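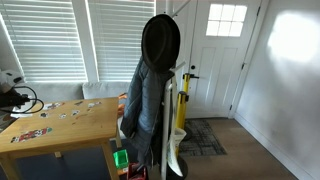 The Trallville Residents' Forum invites comment on the proposed revision to the winter coat exchange. Under the proposal, the exchange would move from the Wilton branch library to the former Ukard building, and each household would be limited to 40 points per season. A quilted jacket hanging under a brimmed hat on the rack by the door is typical of what members bring in, and such a jacket is currently worth the same number of points as a full-length wool coat. Comments will be accepted until 30 May 2020.

**trallville_exchange_desk** (moderator)

---

**northside_member**

I support the move and oppose the limit. The library room holds 200 garments at most, and in April donations were turned away on two occasions. The Ukard building has storage on the ground floor and a loading door on the street side. A household with four growing children will use 40 points before the first snow.

---

**wilton_reader**

I must respectfully disagree with the previous poster regarding the move. The Wilton branch is on the bus line. The Ukard building is a long walk from the nearest stop, and the sidewalk ends at the bridge. Members without a car are the people the exchange was set up to serve.

---

**ledger77**

The notice does not state the cost. According to the packet posted last month, the lease would be 4000 dollars a year, against no charge at the library. I request that the moderator confirm whether this includes heat.

---

**trallville_exchange_desk** (moderator)

The figure is correct and does not include heat. A separate estimate has been requested from the owner.

---

**northside_member**

> The Wilton branch is on the bus line.

This is a fair point. Could the Yusuf Street hall be used as a second drop-off location? It is served by the same bus.

---

**wilton_reader**

I would accept that arrangement – provided that members may also collect garments there. A drop-off point alone does not address the concern.

---

**hemline**

On the matter of points, quilted jackets and wool coats should be valued separately. Wool requires dry cleaning before it is put out, and the exchange bears that expense. I would also ask that hats be removed from the points system and given freely.

---

**ledger77**

I agree on hats. I do not agree on wool, as a higher value would put the warmest coats out of reach of some households.

---

**trallville_exchange_desk** (moderator)

The Yusuf Street suggestion has been added to the agenda. Members who wish to speak should reply with their user name and the item concerned.

---

**wilton_reader**

Please list me for the location item.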